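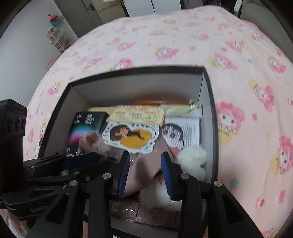

Yoshinori Miyazaki has spent most of his working life repairing sewing machines, and he says that is why people bring him grippers now. For the past year he has looked after the hand-held gripper sets that Vostine rents out to small labs and home users. The sets come in pairs, one for each hand, and the person wearing out the pads is a person, at least at first. The recordings go to train a robot arm later.

"Most customers start with blocks and cups," he said. "Then they get bored and go find a bed and a box of their own stuff. That's when I learn something about the pads."

The pads are the part he talks about most. They are blue and ridged, and they press on at the ends of the fingers. Vostine swaps them after 30 hours of use. Miyazaki would prefer to go by feel. Cards are hard on them, he said, and so is anything with a sharp plastic edge. Cloth is easy on the pads and hard on the operator.
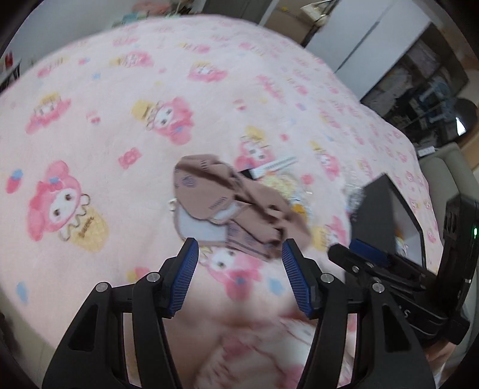 "With fabric you have to decide where to pinch before you close," he said. "If you take too much, the whole thing comes along. New people close too fast. I tell them to keep the fingers open a second longer than they want to."

Brian Mwakalinga handles bookings from the Troretti office. He said 204 sets went out between February and the end of summer, and 164 of those customers asked for a second rental. The common complaint is weight. After 2 hours the wrists get tired, and the manual now suggests stopping before then.

A lighter version, named Zakness, is being tested. Miyazaki has one on his bench and is not sure about it yet. "The linkage is fine," he said. "The screws are too small. I dropped one yesterday and I'm still looking for it."

Rentals include a spare set of pads and a screwdriver. The screwdriver was his idea – customers kept using kitchen knives.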